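# Stasent mobile base kit, after nine weeks in a shared workshop

I bought the Stasent mobile base kit to build a small robot that carries parts bins from the storage end of our workshop to the benches. It cost $884 for the base, the motor drivers and the controller board. With a battery and charger the total came to $1,079. I paid for it myself. I'm writing this on May 30, 2020, with the base running most evenings.

## What comes with it

The kit is two drive wheels with hub motors, two casters, an aluminum frame in four pieces, a controller board, a wiring harness and a bag of fasteners. There is no battery, no lidar and no top deck. The product page says all of that, but it says it near the bottom, so read the whole thing before you order.

The frame pieces were square and the holes lined up. The fasteners are all M5 except for the motor clamps, which take M6. I had three M5 screws left over and was short one M6 washer.

## Assembly

The printed guide covers the frame well and the wiring badly. The harness is labeled at one end only. I spent most of an evening with a meter working out which connector belonged to which encoder, then put my own tape labels on both ends. If you do nothing else before bolting the top plate down, do that.

The motor clamps need thread locker. Mine loosened after the first week and the left wheel developed a slight toe-in, which showed up as a steady drift to the left. I cleaned the threads, added thread locker and tightened them again. They have stayed put.

I used a Lastevura battery box because it fits between the rear frame rails with a little room for a strap. The kit's own battery tray is thin sheet metal and rattles.

## Driving and floors

Most of my driving time has been in the storage end of the shop, along the wall.
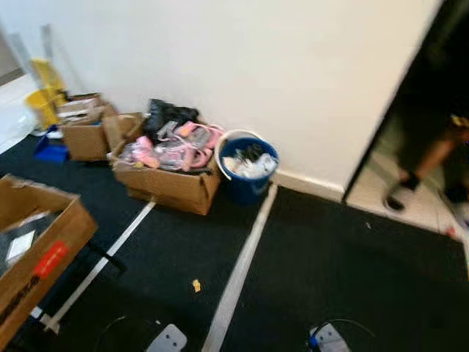 Odometry on carpet is the weakest part of the kit. The default wheel settings were clearly measured on a hard floor, and on anything softer the base thinks it has gone farther than it has. You can correct for this in the settings file, but there is only one value for both surfaces. That matters to me, with dark carpet on one side of the doorway and pale tile on the other. I settled on a number that suits the carpet and let the navigation software fix the rest. Cables are the other problem. The front casters are small, and even a thin black cable lying across the carpet is enough to swing one sideways if the base meets it at an angle. Straight on and at low speed it rolls over. I set the speed limit low for that whole end of the room and marked a keep-out area along the wall where the open boxes and buckets sit.

Turning in place works well on both surfaces. Stopping is quick, maybe too quick at the factory setting. A half-full bin slid off the deck the first time I hit the stop button. I lowered the deceleration and glued a strip of rubber to the front lip.

## Software

Setup took one afternoon. The driver talks over USB and publishes wheel speeds, battery voltage and a fault code. The fault codes are listed in a text file on the support site and nowhere in the printed guide.

A firmware update fixed a bug where the board dropped its connection after a long idle period. The update itself was simple. The board does forget its motor settings when you do it — write them down first.

## Compared with the Soria

I had the use of a Soria base for a few weeks last August. The Soria has larger casters and handles cables and door strips better. It is also heavier, louder and harder to get into when something needs fixing. On the Stasent you can have the top plate off in a couple of minutes.

I ordered spare casters from Ó Conaill, one size up from the stock ones. They need a spacer under the drive motors to keep the frame level, and I haven't cut those yet.

## Would I buy it again

Yes, for a hard floor, without much thought. For carpet I would still buy it, but I'd budget for bigger casters from the start and expect to spend time on the wheel settings. The frame and motors are worth the money. The wiring instructions need to be rewritten.

**Good:** straight frame, strong motors, easy to open, quiet

**Bad:** small casters, unlabeled harness, one odometry value for all floors, poor battery tray

Stasent replied to my washer email in two days and sent a bag of them.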